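第2回 講義ノート:機械はもう家事ができるか
担当:Melati Liem 2021年9月15日
読了時間 2分 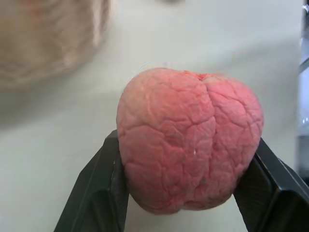
図1 しわの多いピンク色の丸い物体と、左右2本の指。

今日はつかむ話だけで終わります。地味に聞こえますが、私はここが家事ロボットでいちばん面白いところだと思っています!

図1の表面を見てください。細かいしわと深い折れ目が入り組み、上のほうには赤みの強いくぼみもあります。輪郭も真ん丸ではありません。こういう形では、指がどこに触れるかで接触面がまるで変わります。箱やねじなら寸法から把持点を計算できますが、台所や居間にある物の多くには図面がないのです。

では、もうできるのか。私の答えは「一つの動作なら、かなり」です。決まった机の上で一個を持ち上げる課題は、この数年で本当に進みました。一方、片づけは、見つける、つかむ、運ぶ、置く、の連続です。一動作の成功率が九割でも、四つ続けば約66%まで落ちます。ここは各自で計算してみてください(0.9の4乗)。

課題:自宅の物を11個選び、二本指でつかみやすい順に並べ、理由を一行ずつ書くこと。柔らかい物を必ず入れてください。次回は力の加減と触覚を扱います。

シェア 21 コメント 2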